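Hotia Hand-Guide Kit
Teaching handle, wrist camera and recorder for small two-finger arms
Sold by Drumammont Automation Supply

Price: $1,487
Lead time: 85 days
In the box: handle, leader arm, wrist camera, cables, recorder license for one arm

We sell this kit, and we still think half the people who ask for it should buy something cheaper. Please read the page before you order.

The kit lets you show an arm a task in two ways. You can grab the handle and push the arm through the motion yourself, or you can sit back and drive it with the small leader arm. Either way the recorder saves joint positions, finger opening and wrist camera video on one clock. Amo, the company that makes it, says a new user can record a usable task on day one. Our experience is that a new user can record something on day one. Whether it's usable depends on how steady your hands are and how boring you can stand to be.

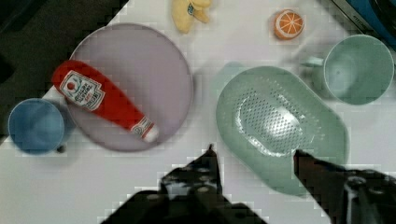

Hand guiding is better for slow work close to the table. The drawback is that your own arm gets into the video, and a policy trained on it may learn to look for your sleeve. Remote control keeps you out of view, but you feel nothing through the leader arm. Amo's brochure calls this "natural control." We don't.

The recorder holds up to 4,000 takes before you have to move them off. Tamsin Montoya in our test shop kept 119 from her first long run and threw out the rest, mostly for hesitation near the grasp. Budget for that kind of waste. The software has a quality score for each take, and we'd ignore it.

Known problems
The handle clamp slips on painted wrists. Use the rubber sleeve.
Video is heavily compressed at the default setting. Change it before your first session.
There is no undo. A bad take has to be deleted by hand.

Works with: Ambrose 2 and Ambrose 2L arms. Older Ambrose arms need an adapter, sold separately.

Returns are accepted if the recorder license has not been activated. For questions about fit, ask for Lieven De Bruijn at the order desk.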